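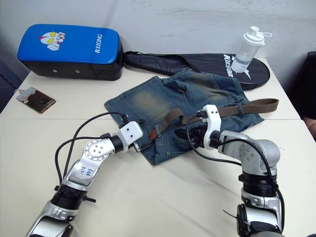 Denim shorts with woven belt, both arms over the waistband.

4/17/26 – Kenano two-arm kit, trial unit from Prenar

Belt task again. The kit lists at 2,591 with the wrist cameras included, and the loan has 88 hours left on it. Kept the grip force at the default 300 setting. Left the kick pad and racket cover on the table so the planner has some clutter to deal with.

Main thing under review is the stock finger set. Slotted black fingers, flat faces. I want to know how they do on braid before we pay for the soft pads.
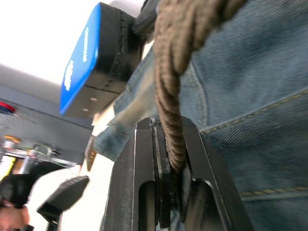

Peiyu Yin thinks the soft pads are overpriced and would rather see us ask Prenar for a second set of the stock ones. Fine by me, but the quote has to go in by the time the loan ends.

To do: log jaw width per grasp, email Prenar re spare fingers.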